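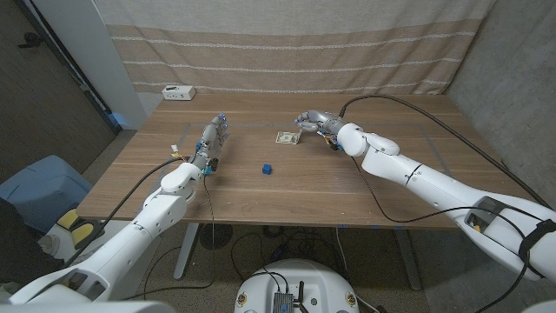 ## Dimanche, 21h et des poussières

Jambes mortes. Douche prise, soupe avalée, j'écris vite avant de m'endormir sur le cahier.

Départ trop tard, comme d'hab. Mitali voulait passer par le col de Lustetti, moi par la crête. On a fait la crête. Parking déjà plein, garé dans l'herbe après le pont. Les 60 premiers mètres plats et puis ça monte sec, dans les hêtres, racines partout, boue noire. Bâtons indispensables. J'en avais un seul, l'autre est resté chez Mitali depuis la dernière fois (elle jure que non).

Balisage refait en partie. Jaune vif jusqu'à la fontaine, après plus grand chose. Deux cairns écroulés. On a raté la bifurcation du refuge Irnomon, continué tout droit dans les fougères, demi-tour. Un quart d'heure perdu, Mitali de mauvaise humeur, moi aussi, pain d'épices, réconciliation.

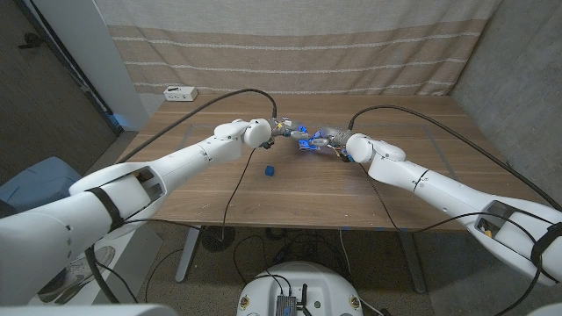 Après la fontaine c'est mieux. On sort du bois d'un coup et il y a le vent. Beaucoup de vent. Coupe-vent, bonnet, et dire que j'avais failli prendre le short. Les gentianes sont sorties côté sud, pas encore au nord. Vu un chamois, loin, puis plus rien. Mitali a vu trois marmottes, je n'en ai vu aucune, je la crois à moitié.

Dernier raidillon : 195 m de dénivelé d'une traite, pierrier, on avance d'un pas on recule d'un demi. J'ai compté mes respirations. Arrêt tous les virages. Un couple avec un chien nous a doublés en discutant, sans souffler, ça fait mal à l'orgueil.

En haut, la vue sur le lac de Desano, enfin une moitié du lac, l'autre sous les nuages. Mangé à l'abri du gros rocher. Fromage écrasé, tomates, le thé de Mitali trop sucré et parfait. Resté peu, froid aux doigts. Elle voulait signer le cahier du sommet mais le stylo n'écrivait plus.
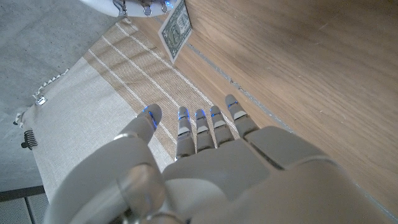

Descente par l'autre versant, plus longue mais plus douce, en principe. Genou gauche pas d'accord. À partir de la bergerie je l'ai senti à chaque marche, faut vraiment que je ressorte la genouillère. Croisé un troupeau, le patou nous a suivis un moment sans aboyer. On a marché lentement, mains dans les poches, regard ailleurs. Il est reparti tout seul.

Bu un sirop à la buvette de la Sultana, 5 euros le verre quand même !! Mais la terrasse au soleil, chaussures enlevées, je ne regrette rien. Ampoule au talon droit, petite.

À faire : recoudre la sangle du sac, racheter des pansements, récuperer mon bâton. Demander à Mitali le nom du petit pain aux graines, j'ai déja oublié.

Elle propose Lustetti en juin, avec nuit au refuge. J'ai dit oui. On verra l'état du genou. Dodo.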